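Workshop Talk > Student Projects > Cable stowing task, wrist cam questions

31 March 2019

gantrygoose
Member

Hi all, back again with our club arm. Quick recap for anyone who missed the last thread: we're the robotics club at Samudmont, the after-school one, and this year's project is a tabletop arm that tidies a desk. The challenge we signed up for is the Jirnetgate student one, in May. You get a workspace, a headset with a wired USB cable, and your arm has to pick the thing up and put it down again somewhere else without dragging the cable all over creation.

We have 543 recorded demos so far, all driven by students with the hand controller. The policy is trained on those and it's... okay? It goes for the headband nicely. Then it gets distracted by the cable and kind of hovers. I have watched it hover for a whole slice of pizza.

Things I'd love opinions on:
- grab by the headband or by the ear cup
- whether the marble-look tabletop is hurting us
- how much the loose end of the cable should move between demos

I'll put up a wrist view once I'm back on the club laptop.

plumbbob_ed
Member

Headband, every time. The ear cup is round and shiny and your fingers will skate right off it. We did a mug project with hard finger tips and anything glossy was a coin flip.

Also 543 demos is a nice pile, but are they all the same start pose? If your kids reset the headset in the same spot each time you've got one demo 543 times.

gantrygoose
Member

They move it, but I'll admit they move it lazily. A few inches over, same way up. Fair point.

tinsnips
Moderator

I'm going to disagree with Ed a little. Headband is easier to grab but then the whole thing swings, and if the mic boom catches on something you're dragging the desk with you. We coached a team with a similar task at Cervantes and they ended up pinching across the yoke, near where the band meets the cup. Stiffer there. Took them forever to get the approach angle though, so maybe it's a wash.

On the tabletop: yes, I'd worry. Swirly patterns are lovely in a kitchen and a pain for a small camera. Throw a plain mat down for one afternoon and compare.

plumbbob_ed
Member

The yoke is a terrible target for a first-year team, come on. It's narrow and half the time it's going to be under the cup.

tinsnips
Moderator

Didn't say it was easy! I said it was stiffer :)

Can't use a mat if the competition table is patterned, by the way. Goose, do you know what surface they'll hand you?

gantrygoose
Member

Rules say "a hard level surface" and that's it, so it could be anything. We kept the marble because it's what we built the station with. The kids voted for it over plain white and I wasn't going to fight them.

Ordered spare finger pads from Adska too, 28 in the bag, so if anybody wants to trade for servo horns let me know.

lowpolyhen
New member

Hi, I'm a student on a different team (not at Jirnetgate this year, we missed the sign-up, very sad). We had the hovering thing too! Ours was because the person driving used to stop and think above the cable before going in, and the arm learned to stop and think. Then it never had a reason to stop thinking. We went back through the recordings and trimmed out the long pauses and it got a lot bolder. Maybe too bold, it punched a tissue box.

gantrygoose
Member

Oh no. That is so us. Our main driver is very careful and I've been praising her for it all year.

How did you trim, by hand?

lowpolyhen
New member

Wrote a little script that drops frames when the arm speed is near zero, but it leaves the gripper open/close parts alone. You have to leave those or it forgets to actually grab. I can clean it up and post it, it's kind of ugly right now.

plumbbob_ed
Member

Good catch by hen. I'd do that before touching anything else, it costs you an evening.

I still want to see what the wrist cam sees. If the fingers block the cup on the way down then half this argument is moot.

rustyjig
Member

Can I be the grump? You have weeks, not months. Stop at the pickup. Don't chase the cable at all. Secure the slack to the band with a twist tie if the rules allow it and call it a day. Our old team lost a whole season to a piece of string.

tinsnips
Moderator

Pretty sure a twist tie breaks the spirit of it, rusty. The cable is the task.

rustyjig
Member

Spirit of it doesn't score points.

gantrygoose
Member

I asked, and ties are out. Nice try though! Part of the cable can be wrapped around the headset at the start, as long as it isn't fastened.

Budget update while I'm here, for whoever asked in the other thread. We've spent $3,221 on the whole station including the arm, and I have been told very kindly that there won't be any more. So please no "just buy a depth camera" replies, I would love to and I can't.

lowpolyhen
New member

Script is up in the code share section! Two settings at the top, one for the speed cutoff and one for how many frames to keep around a grip. Start with the cutoff low.

gantrygoose
Member

You're a star, thank you. Running it tonight.

OK, club laptop finally. Wrist view is attached under this post. Mic boom is looped around on the right with the blue tip down by the ear cup, a lot of the cable is coiled around the headband, and the USB end is over by the right finger. My worry is how near the plug is to us compared with the headset. The left part of the band looks like the most open bit to me, but tell me if you see it differently. Also yes, I see the scrap on the table, I'll be having words about wiping down between takes.

Attachments

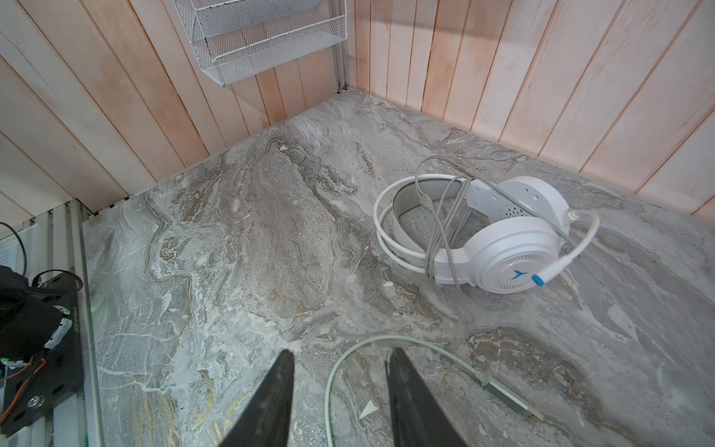

Replies after the attachment

plumbbob_ed
Member

Left side of the band, yep, that's what I'd go for. Lots of clear tabletop on that side and you stay away from the boom. I take back what I said about the fingers blocking the cup, you've got a good wide gap there.

tinsnips
Moderator

I'll give you the band for this pose. What bugs me is the cable running right up the middle between the fingers. If it's in that spot in a lot of your demos, the arm may be using it as a landmark. Do a batch with the plug tossed to the far side and another with it off to the left, and see if the hovering changes.

And the gray in those marble swirls is awfully close to the gray of the cable. Still voting for a mat test, even if it's only to find out.

rustyjig
Member

Band. Go home early.

gantrygoose
Member

Band it is. I'll get the kids to do a new batch with the plug all over the place, and flip the headset over for half of them. Tins, I'll try the mat on one set if I can find something plain that lies flat. Will post numbers when the retrain is done, the club machine is slow so give me a couple of days.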